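Home About Projects Reports Partners Contact

Fladik: handling of small locks with two arms
Progress report to the Havlíček Foundation, second period

This report covers the work up to the end of November. It deals mostly with the equipment: what we bought, what it cost, what we postponed, and what we would like to buy in the next period. The results of the trials are reported separately by the software group.
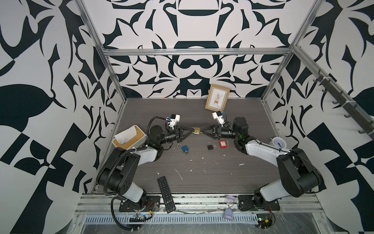 The Fladik cell at Stedaleck, padlock work.
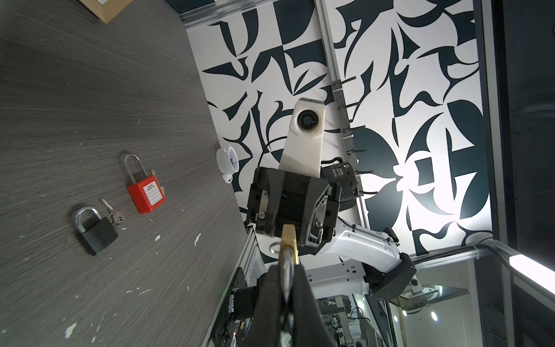
Report by Hertta Hirvonen, equipment and planning, Stedaleck
Read before sending by Arlo Kincaid

1. Where we are

The cell is in daily use. In the first period we had only one arm and a table, and most of your first payment went to the second arm and the frame. In this period we spent much less, but the purchases were smaller and more numerous, and they took more of my time than I had planned. I apologise that this report is longer than the previous one for this reason.

The task of the project has not changed. Two arms should pick up ordinary padlocks and keys, hold them, pass them from one gripper to the other, and later put the key into the lock. We use locks of different colours and body shapes, together with household things such as a remote control and a small clock. All of these were bought in normal shops and they are a very small part of the budget. I mention them only because the Foundation asked last time whether special test objects would be needed. They are not needed.

The background panels with the black and white pattern are also part of the cell now. They can be changed for others. We do not ask for money for panels in the next period.

2. Money used in this period

For small equipment and spare parts we had a limit of 3,000 euros. We used 2,941 euros, and the small rest is carried forward. The amount includes transport and tax. The invoices are attached to the financial form and I do not repeat them all, but I will describe the main groups.

Wrist cameras and their brackets. This was the biggest group. Each arm carries its own camera at the wrist, and the bracket has to be stiff, otherwise the view moves when the arm stops quickly. The first brackets we ordered were too soft. We asked the supplier, Grutel, to take them back and they agreed, but we paid for the return transport ourselves. The second type is what we use today.

Gripper fingers. The fingers are the part that wears. Metal padlocks are hard and have small edges, and the fingers close on them many times a day. One set costs 155 euros. In the plan I had counted the fingers as equipment which stays until the end of the project. This was my mistake, they should be treated as consumables, in the same way as screws and tape. In section 4 there is a new line for them.

Cables, connectors and cable ties. This group was more expensive than expected. A cable that goes along a moving arm bends all the time, and the cheap ones were giving us interrupted camera signals. We changed to a more flexible type on both arms. We also bought some spare connectors.

Small electronic boards. They rest on the front edge between the cell and the operator, and for the moment they have no housing. It works, but it is not a good permanent solution. I come back to it below.

3. What was delayed or not bought

The supply time was our main difficulty. The camera brackets of the second type needed about nine weeks from order to delivery, and in the offer the time was given only as "on request". During this time the right arm worked without its wrist camera, and the software group had to change the order of their trials. They did the single-arm work first. No money was lost, but the two-arm work began later than we wrote in the application.

We did not buy the replacement table top. The present one is dark grey with a wood grain pattern, and it has many white flecks and scuffs in the area where the arms work. Arlo was of the opinion that a marked surface could disturb the recognition of small keys. The software group then compared the recordings and saw no difference that they could attribute to the table. We therefore decided to keep the table as it is, and the money went to the cables. If the Foundation wishes, we can send the note about this comparison.

We also did not buy the force sensors for the wrists. We received offers from Grutel and from one other company, and both offers were over the limit of the small equipment line. In addition, both sensors would make the wrist longer, and then the two grippers would have less free space when they meet in the middle of the table. The question of the sensors is open and I would like to discuss it with you before the spring.

4. Plan for the next period

I have tried to put the purchases in order of importance. If the budget must be reduced, please cut from the end of the list.

a) Gripper fingers, as consumables. We wish to keep one complete spare set for each arm in the cupboard all the time, and to order a new one on the same day when a spare is taken into use. With the present supply times it is dangerous to wait until the last set is on the arm.

b) Housing for the boards, and a proper cable path. The cables run on the front rail and some of them are thin and lie free. There is a perforated tray below the rail which has space. We would like to move as much as possible into the tray, and to put the boards into closed boxes with openings for the connectors. The parts are not expensive, but the cell must stand still for some days while the work is done. I propose to do it in the same week as the yearly check of the arms, so that we lose the time only once.

c) A spare wrist camera with bracket. At present, if one camera fails, the two-arm work stops. Considering the delivery time described above, I find this risk too large.

d) Lighting. The light in the cell comes partly from the room, and the right side wall is sometimes much brighter than the rest. Brass and silver shackles reflect strongly. The software group would like to be able to adjust the light, and also to make it bad on purpose, to see how the arms manage. We have borrowed a lamp for a first test, and after this test I can give a price.

e) Force sensors, one or two, depending on our discussion.

We do not plan a third arm. This was mentioned as a possibility in the application, and I prefer to write clearly that we do not see the use for it now.

5. Comments on planning, for future projects

The Foundation asked its projects to write down what they would plan differently. From the equipment side I have the following.

The price of an arm is easy to find and easy to put in a table. The things around the arm are harder to estimate – brackets, cables, rails, power supplies, fixings, the working hours to install them. In our case these small things were ordered from many places, and each order had its own transport cost. For a next project I would ask for a larger line for small equipment and a smaller reserve for large equipment.

I would also ask every supplier for the delivery time in writing before the order of the trials is decided. We made the plan of the trials first and the orders after, and then one had to be adapted to the other in a hurry.

The objects should be bought in pairs or more. Padlocks of the same model are sometimes changed by the manufacturer without a new product name, and a key can be lost easily. We now buy two of each and keep one in its package.

Finally, somebody must have the responsibility for the stock of parts. In our group this was not decided at the beginning, and for a time everybody believed that another person was ordering. From this period it is my task, and Arlo replaces me when I am away.

6. Questions to the Foundation

We ask for your answer on these points, if possible before we place the first orders of the next period:

– Can gripper fingers be moved from the equipment line to consumables, without a change of the total sum?
– Can the small rest from this period be used for item b?
– Would you accept one common offer from Grutel for items a and c, or do you require comparison offers for each? The fingers fit only this gripper and we know no other supplier.

The cell can be visited on any working day after you contact us, and also on a Saturday if the visitors come from far. In the afternoon the arms are normally running, so this is the better time for a visit. In the morning we often do calibration and there is less to look at.

The next report will follow at the end of the next period, with the costs of the housing work included.

Hertta Hirvonen

Attached: financial form with invoices; offers for force sensors; inventory of equipment bought with the grant.

Contact | Privacy | © Stedaleck, Fladik project | Back to top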